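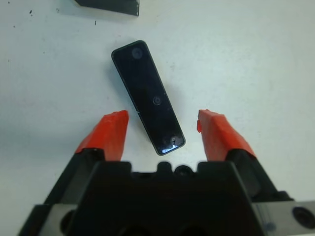 Taking a community group to a robot demo – worth it, and what do we ask?

Our library club has been offered seats at the open day in Skestbridge, at the place that does pick-and-place arms. I'm the one who has to fill a van for it. The flyer says "see automation at work" and then gives directions to the parking lot, in more detail. Has anyone been? I have 11 people signed up, ages nine to retired, and at least two of them think they are going to meet something with a face. How long should we plan for, and is there anything to do besides watch?

Posted by vanless_in_Rorkville
Print this page | E-mail this to a friend

Murdo Laing
I went in November with a group from Morrison. Plan on 55 minutes for the tour and then as long again for the one person in your party who wants to talk about motors. It is slower than people expect. You stand behind a line of tape while an arm thinks about a small object on a white table, and then it goes down for it, and a room full of adults holds its breath over something they'd pick up without looking at home. I held mine too.

Things worth asking: what happens when it misses, who decides where the object goes before each try, and how they pick what the fingertips are made of. Our guide gave that last one a good ten minutes and drew on the back of a visitor form. Don't ask whether it will take your job. They have an answer ready and it's on a slide.

For the nine-year-old, ask if they're doing the emergency stop bit. At ours a kid got to press the big button, and that was the whole day as far as she was concerned.

Print | E-mail

gasket_lid
its good. bring a sweater, free pens

Print | E-mail

Vurkholm Pat
Check the seats. Ours was a "small group session" and they'd let in 136 people, so from the back I had a fine view of a man's hat. Get there early and stand on the left – the right side has a pillar. Coffee is by donation. The stairs are steep but there's an elevator past the restrooms if you ask at the desk.

Print this page | E-mail this to a friend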